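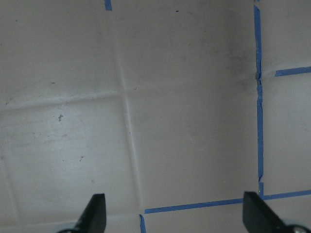 Stistemlow Opens Its Tile Floor to the Public, Blue Tape and All

FLARKAU, 7/11/21. Stistemlow, a maker of software for small robot arms, today released the first part of Tan, a collection of 900 recorded examples in which a two-fingered gripper is guided by a person through the ordinary business of picking things up and putting them down again. The company believes this is useful. It concedes that it is not much to watch.

The recordings were made on gray tile marked out with blue painter's tape. Each example begins with the fingers open over the surface and ends when the operator says it ends. Between those two points a learning system is expected to work out what the person had in mind, a task that has defeated several of the company's managers.

"People come to visit and ask where the lab is," said Chunhua Lu, who runs data gathering at Stistemlow. "They're standing in it. We ask them to step off the tape."

The team recorded every example by hand over 53 working days, using 2 arms and one shared opinion about lunch. Of the 900, 158 are failures: missed grasps, bumped objects, and things set down in the wrong square with great confidence. These have been kept in and labeled. An earlier plan to leave them out was dropped after Impi Koskela, who reviews the recordings, pointed out that a system raised only on success would have no idea what to do with its first mistake.

"I've watched all of them," Koskela said. "Some of them twice. I now have strong feelings about wrist angles, and my family has asked me to keep those at work."

Stistemlow has also chosen not to tidy up the pictures. The tape has ragged edges. The tile has scuffs, specks, grout lines and a patch of shine where the light hits it, and all of that goes to the learning system along with everything else. Haoran Li, the engineer in charge of training, asked early on that no one retouch a thing.

"Customers have floors," Li said. "I've seen them."

Tan comes with the wrist camera recordings, the arm positions for each example, the operator's notes, and a guide to taping out a grid. The guide runs longer than the one for installing the software. Yichen Deng, who wrote both, stands by the proportions.

Schools and nonprofit groups may use the collection free of charge. Companies will need a license, available through Zundullow, Stistemlow's distribution partner, which has asked us to mention that it answers email in the order received.

A second part is planned for September. It will add drawers, which the team has been putting off. Operators with steady hands and a high tolerance for repetition are invited to apply before then; training takes an afternoon, and tape is provided.

About Stistemlow
Stistemlow builds learning software for small robot arms used in packing, sorting and light assembly. Its office is in Flarkau, one flight up, and the elevator works most of the time.

Press contact
Sihan Cao, Stistemlow, Flarkau
Sample recordings and interviews on request. Visitors are asked to wear flat shoes.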